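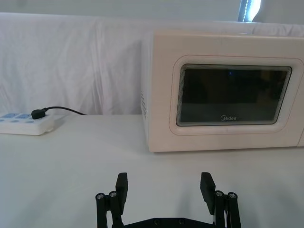

図3-1 電子レンジ(Midea)と電源タップ。タップは左奥。

3 電子レンジの設置と使いはじめ

Brurnau館 2階軽食コーナー用。前の章(給湯ポット)が終わってから読むこと。冷蔵庫は4章。
改訂:2024年9月26日

3.1 始める前に

用意するもの。
・電子レンジ本体
・電源タップ(白、差込口のところが水色のもの)
・乾いた布 2枚
・ぬらして固くしぼった布 1枚
・耐熱のカップ 1個
・養生テープと油性ペン
・メーカーの取扱説明書(Domański棚の上から2段目、透明ファイルの中)

取扱説明書が見つからないときは作業を止めて内線1692へ。壁とのすき間、上のすき間、消費電力、使えない容器。このあたりは全部メーカーの説明書の数字に従う。この手引きには書かない。機種を替えるたびに直し忘れるので。

注意:持ち上げるのは2人で。ドアの取っ手側や縁を持たない。底に手を入れる。

3.2 台の上に置く

1. 台の上を空ける。食器、ちらし、調味料、全部いったん隣の台へ。
2. 台を乾いた布で拭く。粉や砂が残っていると本体の足で天板に傷がつく。前の台はそれでだめにした。
3. ぐらつきを見る。四隅を順に手で押す。がたつく台には置かない。紙を折ってはさむのもなし。
4. 本体を2人で置く。正面を手前に。ドアを全開にして、人や壁や椅子に当たらないか見る。
5. 足が全部天板に乗っているか、横からのぞいて確認してくだい。1本でも縁からはみ出していたら置き直し。
6. 側面の通気孔をふさがない。左側面に小さい穴が縦に並んでいるところ。布巾をかける、トレーを立てかける、パンの袋を押し込む、どれも不可。
7. 後ろに布や幕がある場所では、本体に触れないように布を引いておく。しわやたるみが寄っているところは特に。触れるなら本体を手前にずらすか、布を外す。

メモ:すき間は説明書の数字を見てから養生テープで台に印をつける。本体の角の位置だけでよい。掃除のあと同じ場所に戻せる。テープは半年で糊が残るので、10月の大掃除で貼りかえ。

注意:レンジの上に物を置かない。トースターの二段重ねも禁止。去年やっていた人がいました。

3.3 電源

1. コードを全部のばす。束ねたままにしない。折れ、つぶれ、焦げ跡を目で見る。あれば使わない。
2. プラグと刃を乾いた布で拭く。ぬれた手で触らない。
3. まず壁のコンセントに直接届くかどうか試す。届くなら直接。図の位置にタップがあっても、レンジはできるだけ壁から。
4. どうしても届かないとき。タップ裏面の定格と、本体銘板の消費電力を見比べる。定格を超えるなら使わない。読めないタップも使わない。
5. アースの指示は説明書どおり。端子がない場所なら、自分で工夫しないで内線1692へ。
6. プラグは奥まで差す。半差し厳禁。

注意:タップに余りの口があっても、レンジと同時にポットやトースターを差さない。この階はブレーカーが落ちる。落ちると冷蔵庫も止まる。復旧の手順は6章。

注意:タップは水のかかる場所に置かない。流しの横、ポットの注ぎ口の下、洗ったカップを伏せる布の上など。台の上に置くなら奥側に寄せ、コードを手前にたらさない。

延長コードの先にタップ、タップの先にまたタップ、は論外。見つけたら抜いてよいです。抜いたらひとこと張り紙。

3.4 庫内の準備

1. ドアを開ける。中の紙、発泡材、テープを全部出す。側面の内側に付いているカバーは梱包材ではないのではがさない。
2. 固くしぼった布で中を拭く。天井も。そのあと乾いた布。
3. 回転皿のある機種は、受けの部品を先に入れて皿をのせる。手で軽く回してひっかかりがないか。平らな底の機種はこの手順なし。
4. ドアの内側とふちを拭く。食べかすがはさまっていると閉まりが悪い。
5. ドアを閉める。浮き、ゆるみ、ガラスのひび。どれかあれば使用中止、電元プラグも抜いて連絡。

メモ:窓は暗い色のガラスなので、消灯中は中が見えにくい。入れっぱなしの容器を見落としやすい。使う前に必ず開けて見ること。

3.5 試し運転

空のまま動かさない。絶対に。

1. 耐熱カップに水を半分。
2. 中央に置いてドアを閉める。
3. 30秒で運転。操作部の使い方は説明書の「あたため」のページ。
4. 止まるまでそばにいる。異音、火花、こげたにおいがしたらすぐ取消、プラグを抜く。
5. 終わったらカップの外側をそっと触ってみる。ぬるければ合格。冷たいままなら、もう一度30秒。それでも冷たいなら故障扱いで連絡。
6. 動いている途中でドアを開け、運転が止まるかどうか。止まらない機械は使わない。プラグを抜いて「使用禁止」の紙を貼る。

注意:水でも急に沸くことがある。取り出すときは鍋つかみ。のぞき込まない。

試運転の結果は点検表へ。日付、名前、合否だけ。感想は要りません。

3.6 張り紙

台の前の壁に次の文を貼る。A5で足りる。字は大きく。

 使う前に中を見る
 金属、アルミ、金の縁の皿は入れない
 卵は殻つきで入れない
 ふたはゆるめる
 動いている間は離れない
 こぼしたら自分で拭く

ドアの窓には貼らない。前面の「Midea」の文字のあたりも空けておく。中が見えなくなるので窓まわりは全部なし。通気孔の上も当然なし。

Plolton棟の張り紙を流用する場合、あちらは利用時間が書いてあるので消すこと。こちらは時間制限なし。

3.7 容器

共用の容器はTaltikのかごに入っているもののみ。かごは12個入り。数が合わなくても試運転には関係ないので後でよい。
持ち込み容器は底の表示を見る。「電子レンジ可」がないものは移しかえ。迷ったら移しかえ。
ふたは別。本体が可でもふたは不可、というのがけっこうある。
紙コップ、漆器、木の椀はなし。
ラップは説明書の欄を見てから。油の多いものにかけると溶ける。

3.8 毎日の手入れ

1. プラグを抜く。
2. 本体が冷めているか確認。
3. 庫内を固くしぼった布で拭く。こびりつきは、水を入れた耐熱カップを少しあたためて、しばらくそのまま置いてから。こするのはそれから。
4. 外側は乾いた布。明るい色の本体なので手あかが目立つ。ドアのふちと角を忘れずに。
5. 通気孔は乾いた布か、やわらかいブラシでほこりを取る。スプレーを吹きかけない。
6. プラグを戻す。タップのほこりも週1回。差していない口も。

研磨剤、シンナー、塩素系の漂白剤は使わない。金たわしも。

3.9 困ったとき

動かない
 プラグ、ドアの閉まり、ブレーカーの順に見る。タップを使っているときはタップのスイッチの有無も確認。

ブレーカーが落ちる
 同じ回路で何か使っていないか。ポットが犯人のことが多い。

あたたまりにむらがある
 途中で止めてかきまぜる。置く場所を変える。量を減らす。

ドアの内側がくもる
 湯気なら拭けばよい。ガラスの間に水が入っているように見えるときは使用中止。

中で煙が出た
 ドアを開けない。取消、プラグを抜く。手が届かなければブレーカー。煙がおさまるまで閉めたまま。火が外に出そうなら火災の手順(巻末)へ、レンジは放っておく。

分解はしない。カバーのねじも触らない。ヒューズくらいなら、もだめ。

連絡先 設備担当 Adelmo Lo Presti 内線1692
不在のときは伝言を残して、機械には「使用禁止」を貼っておくこと。

3.10 動かすとき、しまうとき

1. プラグを抜き、コードをゆるくまとめる。本体に巻きつけない。
2. 回転皿と受けの部品は出して布で包む。別に運ぶ。
3. ドアをテープで軽くとめる。窓には貼らず、ふちのところで。
4. 2人で持つ。階段では声をかけながら。
5. 置いたら3.2からやり直し。試運転も省略しない。

保管は立てずに普段の向きのまま。上に物をのせない。皿の包みには「レンジ皿」と書く。

次:4 冷蔵庫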